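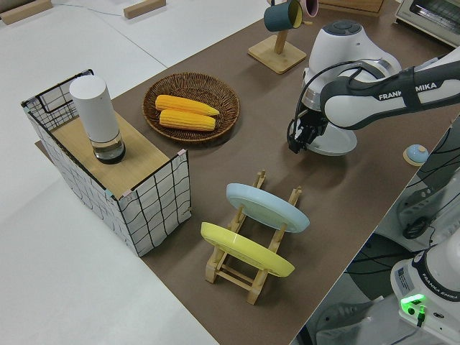 3.2 Storage conditions and moisture loss

Cobs of two sweet corn lines, Nesunon and Premulico, were picked by hand at the milk stage and taken to the laboratory on the morning of harvest. Cobs with insect damage or poor tip fill were discarded. The remaining 321 cobs were weighed, tagged at the shank and assigned at random to one of three storage treatments: open basket at room temperature, perforated bag at room temperature, and perforated bag in a domestic refrigerator. Eighteen cobs were lost to mould or labelling errors before the final weighing, leaving 303 for analysis.

Household storage of sweet corn has had less attention than the commercial cold chain. Lazarević's survey of home kitchens, on which our treatments are based, found that cobs are often husked on the day of purchase and left uncovered on a table or bench until cooked (Fig. 2). Husking removes the main barrier to water vapour, and the kernels then lose mass directly through the pericarp. For this reason the husked and unhusked cobs were analysed separately within each treatment.

Mass was recorded at the same hour each day on a balance checked against a 100 g reference weight. Relative humidity in the storage room was held at 75 per cent. Moisture loss was expressed as a percentage of initial fresh mass. Soluble solids were read from juice pressed from the middle third of the cob, as kernels near the tip are less mature and give low readings.

Husked cobs in open baskets lost mass faster than those in any other treatment, and the rate was highest on the first day. Kernel denting was visible before the soluble solids reading had fallen far, so appearance is a poor guide to sweetness in the early part of storage. In the refrigerated bags the order was reversed: kernels stayed plump while soluble solids declined slowly. Premulico kept its colour longer than Nesunon in all treatments, although the two lines did not differ in moisture loss once cob diameter was included as a covariate.

Basket weave had no measurable effect. A coarse and a fine weave were compared in a side trial carried out in December with unhusked cobs only, and the results were pooled. Cob position within the basket was not controlled, and cobs resting against each other may have dried unevenly. Scoring of kernel denting was done by one assessor (Réka Pálfi) using the five-point Horkel scale, with the treatment codes hidden.

Figure 2. Husked sweet corn in an open woven basket on a table.

3.3 Sensory assessment

Cobs for tasting were drawn from the refrigerated and open basket treatments only. All were boiled without salt, cut into equal sections and served warm under coded labels.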